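Likon Open Shelf Unit, Gray Wood Grain with Red Back Panels

Item 1077
Made by Jornitz
In stock at the Dollero warehouse

The Likon open shelf unit is a low storage piece for offices, hallways and living rooms. It has a flat top that extends past the compartments on all sides, gray dividers, and red panels at the back of each opening. There are no doors and no drawers. Everything you put in it stays in view and within reach.

The compartments are not all the same width. The wide ones are meant for binders, board games, baskets and folded blankets. The narrow one at the end is good for magazines, a laptop stood on its side, or the tall folders that never fit anywhere else. You can build the unit with the narrow compartment on the left or on the right. Decide before you start, as the dividers are glued as well as screwed.

Finish

The outside and the dividers are gray with a fine, darker grain. The pattern varies a little from one board to the next, and two units placed side by side will not match exactly at the seam. If this matters to you, order both at the same time and write "pair" in the order notes. The warehouse will pick boards from the same batch where it can.

The back panels are red on the front face and plain on the reverse. They slide into a groove before the top goes on. Replacement panels are sold separately in red and in white.

Size and weight limits

Width: 244 cm
Height: 125 cm
Load, top board: up to 60 kg, spread evenly

Please measure your stairs and doorways before ordering. The top board is one piece and does not fold or come apart. It is the longest part in the delivery and the one that causes trouble on tight landings.

Delivery and assembly

The unit arrives flat in four cartons. Carton one holds the top and the base, carton two the sides and dividers, carton three the back panels, and carton four the fittings, glue and wall brackets. Check that you have all four before the driver leaves. Missing cartons can be reported at the door and are sent out again free of charge.

You need a Phillips screwdriver, a rubber mallet and a second person. Build it on a carpet or on the flattened cartons so the edges do not chip. Leave the glue overnight before loading the shelves.

The wall brackets must be used. They go under the overhang at the back, where they can't be seen once the unit is in place. The screws supplied are for solid walls. For drywall, buy anchors that suit your wall.

If you would like the unit built for you, Hrnčiar does assembly visits for Dollero customers. Add the visit at checkout – it can't be added after the order has shipped.

Care

Dust with a soft dry cloth. For marks, use a damp cloth and a drop of dish soap, then dry the surface. Don't use scouring powder or anything with bleach, and keep furniture wax off the red panels, where it leaves cloudy patches. Felt pads for the base are in carton four. Put them on before you stand the unit up.

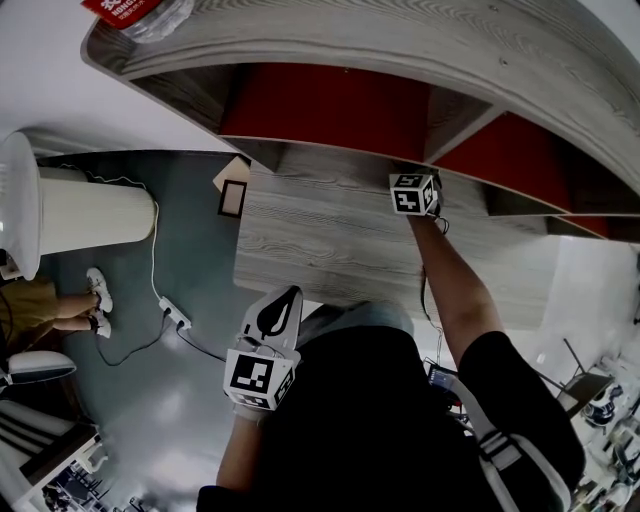
Can I use the top as a place for drinks and plants?

Drinks are fine for everyday use, as long as spills are wiped up the same day. Plants should stand on a saucer with a rim. Water left under a pot will work its way into the grain finish and raise the surface, and this kind of damage is not covered by the guarantee. Heavy planters belong over a divider, where the board has support under it.

Returns and guarantee

Unopened cartons can be returned within the period shown on your invoice. Once the glue has been used, the unit can't be returned, but faulty parts will still be replaced. Send a photo of the part and the number printed on its label. Most parts are kept in stock. Top boards are made to order and take longer, especially in December, when the Jornitz workshop closes for the holidays.

The guarantee covers the boards, the dividers and the fittings. It does not cover scratches, fading from direct sun, or units that have been used without the wall brackets.

Also in the Likon range: corner unit, tall bookcase, bench with seat pad. All come in the same gray grain, with red or white backs.

Page updated Wednesday, April 24, 2024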